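Handout 5: Learning contact-rich tasks from head-view video

Read before the session. The method is the one in the Nellomau report, which we will go through in class along with the Haltgate baseline.

## Problem

Most imitation learning work on household tasks deals with pick and place. An appliance door is harder. It is heavy, it moves on hinges, and once it is off its hinges it is a free object that needs two hands. A policy trained on one arm at a time tends to treat the second hand as optional.

The question in the report is whether video of human hands, seen from head height, can teach a two-arm robot how to share a load.

## Data

- 2,457 clips, all from a head-level view
- nearly 400 of these involve a microwave door
- each clip labelled with a contact state for each hand: none, touch, grip, support

The difference between *grip* and *support* matters most. A gripping hand can pull. A supporting hand only carries weight, and its fingers may be open.
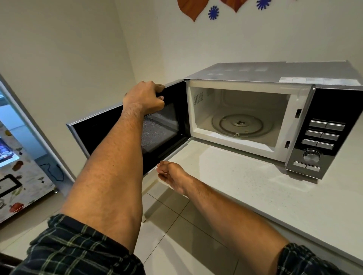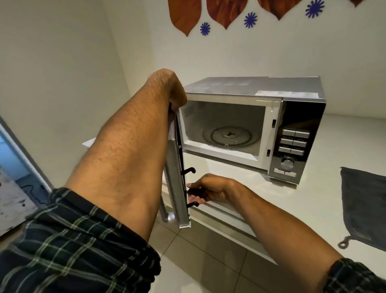 Door open, door detached, hand on the handle:
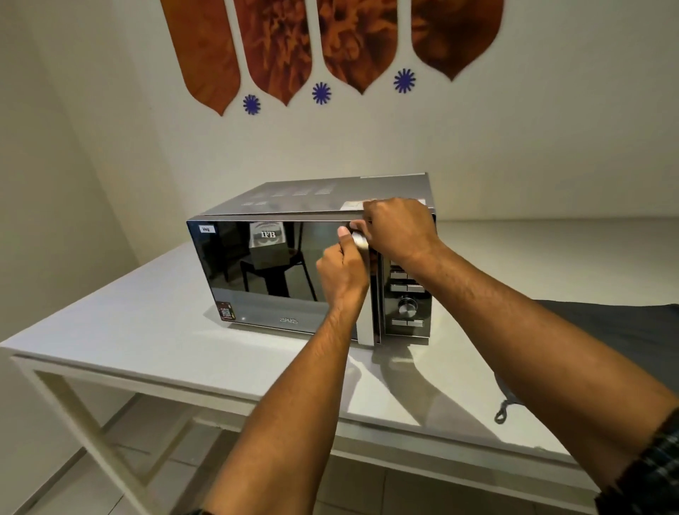
Ludmila Hubáček objects that the grip and support labels are too coarse, and that a hand can pass from one to the other without moving enough for a labeller to notice. She would replace them with a continuous estimate of load, even a poor one. Keep this in mind when you read the error analysis, where most of the disagreement between labellers falls on exactly these two classes.

## Method

The model, Wosus, has 2 stages.

1. A hand tracker gives wrist pose and contact state for left and right separately.
2. A planner takes both streams and predicts the next pose for both arms together.

The joint prediction is the main change from Haltgate, which plans each arm alone and then checks for collisions.

## Result

Joint planning dropped the door less often than separate planning. The gain was largest after the hinges came free. On opening a door by its handle there was no clear gain, as one arm can do most of that work.

Finger pose was poor when the forearm hid the hand from view. The authors leave this open.

## For next time

Read the section on labelling by Phong Mạch. Write half a page on how you would measure load from video alone, and what you would need to check it against.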